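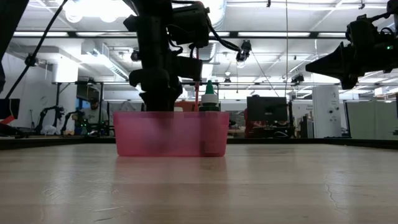

Unit 3: Daily Care of the Bin-Picking Cell

Students assigned to the Mivon cell are responsible for its condition during their session. The procedure applies to both arms.

Before power-up, follow each cable from the gripper back to the base. Loops at the actuator module must be free to move through the full reach of the arm. Report any rubbed jacket to the instructor; do not tape it.

Wipe the fingers with a lint-free cloth. Check the wrist screws with the Clokel driver, set to the mark.

Place the bin on the table and run the Pringle routine at low speed. The lowest point of travel is 275 mm below the home position. If the fingers touch the bin floor, stop the arm and repeat the height calibration.

Record the cycle count in the log. Grippers are removed for service at 300 cycles.

Reading for the next session: the Pillow manual, section on wrist replacement.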